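Gripper faults when folding jeans: slips, snags and pinch points

Denim is harder on a two-finger gripper than towels or shirts. It is heavy, it changes thickness at every seam, and it pulls sideways as soon as one end is lifted. Most folding faults in the Pimari log fall under the headings below.

Slip at the waistband

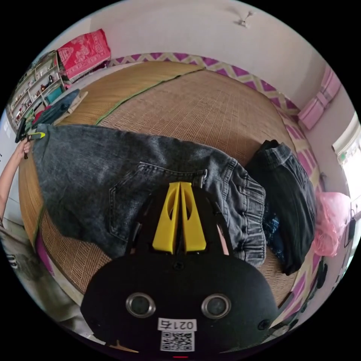
A slip usually starts where the grip covers two thicknesses at once. The fingers close on the thick part and the thin part slides out. An elasticated waistband is the worst case, as the pleats compress unevenly. With the leg hem lifted in one tool, as it is here, set the other on flat cloth below the belt loop and keep the tips off the ribbed section. If the cloth still creeps, wipe the finger faces with a damp rag and let them dry before raising the closing force.

Snag on the bed surface

Woven mats catch fingertips. In January a Thevar finger hooked a mat strand at cycle 671, and the drive stalled and held. Approach from above, close, then lift straight up before moving sideways.
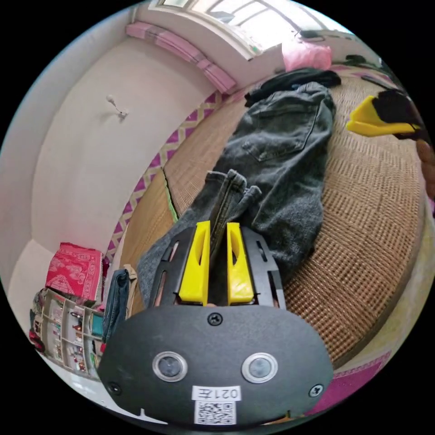 Yellow fingers over the cuffs, both legs together.

Check that only denim is between the fingers before closing. After any stall, cut power, open the fingers by hand and look for fibers in the slots. Do not restart with cloth still in the jaws – the drive will try to finish the last move.

Pinch points
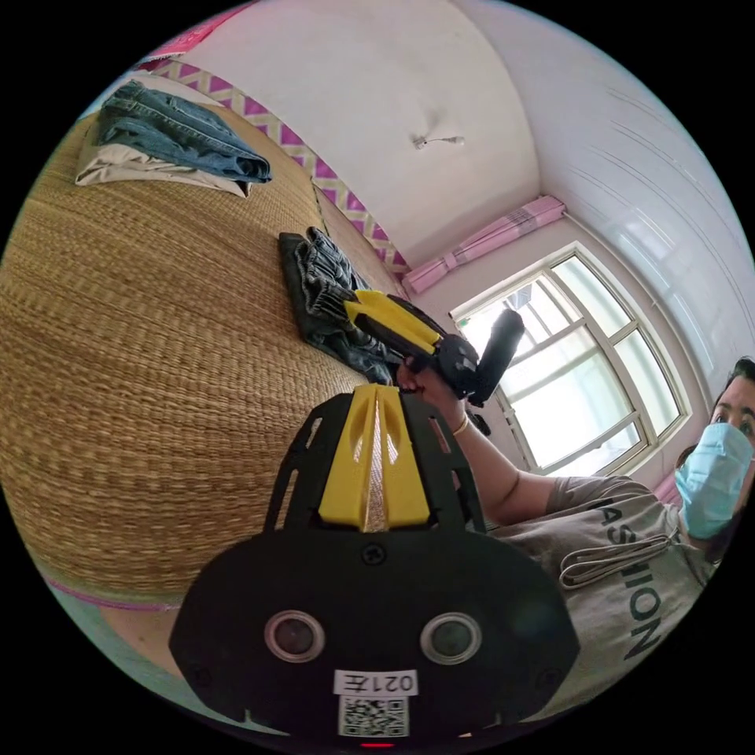 The fingertips get the warnings, but the side linkages close with nearly the same force. Two minor injuries in the log came from there, both during pressing down. Keep the free hand away from the moving joints. When the jaws press on a folded stack, as with the dark denim on the black board or pad, push down through the handle only. Remove bracelets and loose straps before starting.

Inspect finger screws every 49 garments. Replace worn finger pads in pairs.

Revised 4/20/25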